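Keeping one folding cell in service
Speaker notes, Amix user day, 11 Sep 2019
Wim Koster, Dastamham

Opening. Scope is one cell, the two-arm shirt cell at Brukthorpe. Setup, routine care, three repairs. No learning curves, no throughput numbers. Anyone who wants the software side should go to the Kaushik session in the other room.

Layout. Two arms on one shared base mount, gripping from opposite sides. Single work table, matte board, blue tape grid. Say early that the grid is for people. The cell does not read it. The operator uses it to place the garment, and we use it to check whether the table has moved relative to the mount. Tape edge against straightedge, twice a week. Allowed drift is 4 mm at the far corner. Beyond that, loosen the table, shift, retighten, retape only if the tape itself has crept.

Mount. Bolts are torqued cold, before the first run of the day. Paint mark on each bolt head in use. If a mark has turned, stop and log it. We had one case in April, traced to a missing washer. Do not spend long on this unless asked.

Grippers. This is the main part, take it slowly.

Fingers wear at the tip, on the inside face. On cotton jersey the wear is slow and even. On anything with a heavy print it is faster. The symptom is a late slip: the corner is picked up correctly and lets go during the pull. Operators report this as a software fault nearly every time. Check the fingers first.

Procedure: arms to service position, drive power off, lockout on. Wipe both faces with a lint-free cloth and alcohol. Feeler gauge between closed fingers at the tip and at the root. If the two readings differ, change the pair. Never change one finger alone. Rezero the gripper after any change, then run the empty open-close cycle 26 times before fabric goes back on the table.

The two-corner hold is the acceptance check. A T-shirt goes down with the hem toward the mount and the collar toward the operator. Each gripper takes one hem corner. Look at the line between the grips. A shallow sag is right. A straight, hard line means the arms are set too far apart and the fingers are carrying load they should not carry.

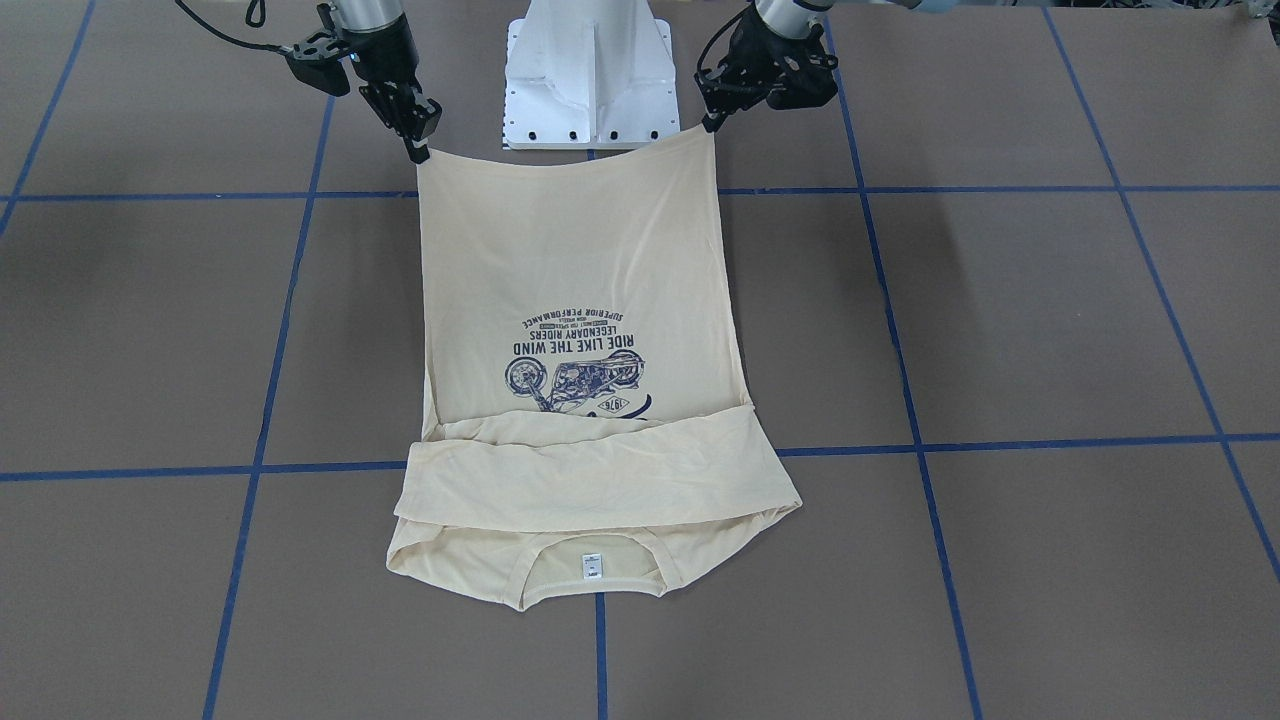
Stijn Verhoeven objected to the sag check when these notes went around. His point was that sag depends on the fabric, so two technicians with two shirts will pass two different settings, and that the distance between the grippers should be measured and written down. He is right about the record. We now log the distance, and each cell keeps one reference shirt that is not used for anything else. The visual check stays because it takes seconds.

Cables. Each arm has a service loop. It must be free through the whole reach, with no contact against the mount. Move the arm by hand to both extremes and watch the loop, not the wrist. Replace the sleeve when the weave opens. Our first repair was a chafed sleeve, found at week 17. The tie had been pulled tight by somebody tidying up.

Second repair: wrist seal, left arm. Parts on the shelf, 43 minutes including rezero. Third: gripper connector, bent pin. Mention the spare connector kit and where to order it.

Table surface. Scuffs are acceptable. Raised tape ends are not, fabric catches on them. Press down or cut back. No spray adhesive, it transfers to the fingers.

Handover sheet. One page, kept at the cell: finger readings, grip distance, tape check, bolt marks, initials. Copies at the back of the room.

Questions. If asked about the vision side, refer to Stijn.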